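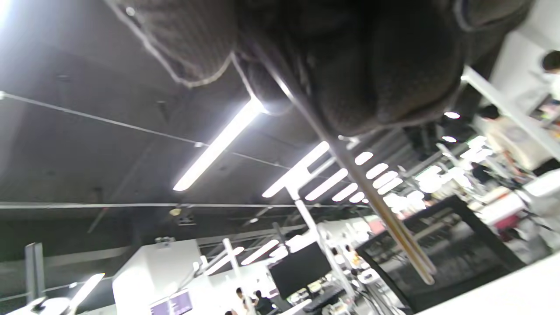

Vidar Björklund: Did you reflash before or after swapping the cable? Mine dropped frames at 200 Hz until I went back to 100.

After. Same fault both times.

**Jan 18, 2026 - gripper log, Plornuvstead shop**

- jaw servo stalls on close, error 2 on the Arerix board
- metal rods still held by gloved hand for now, not mounting them till jaw closes clean
- lowered rate to 100 - stall gone, but grip is slugish
- current limit was 2,000 mA, left alone
- tried Heiðrún Ravn's config, wont load, wrong firmware

Next: new crimp on the servo lead, then back up to 200. If it stalls again I'm swapping the board.

Status: open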